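August, Thursday
By Borghild Brekke

Tea point check, second floor, Jarnport building

1. Table stable, top clean. OK. I leaned on it. The cable hole at the back needs checking for a cover, same as last time, and I was told then that one was on order.

2. Walkway round table clear. OK on the day. I doubt it stays that way once Dredari have their deliveries in.

3. Carpet flat, no trip edges. OK.

4. Drinks box, hinges and lid. Pass with comment. Karim Soliman says the lid "stays open by itself". I'd like to see that after 47 people have had a go at it. The panel in the lid needs checking for chips every month, and I found no record of anyone doing so.

5. Sachets sealed and in date. NOT SIGNED OFF. Mostafa El-Sayed assures me all stock was changed in August. Fine, where is the slip?
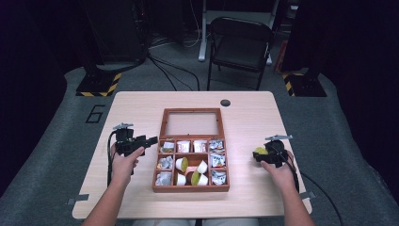
6. Small cups in the middle section. Query. They should stand upright, open side up, and not all of them do. If they are for use, they want a cover. If they are finished with, they want the bin.

7. Allergen card beside box. Not seen. Gaurav Shukla believes it is "in a drawer". A card in a drawer is no use to anyone with a milk allergy.

Recheck items 5 to 7 before the Omell visit. I'll bring my own card.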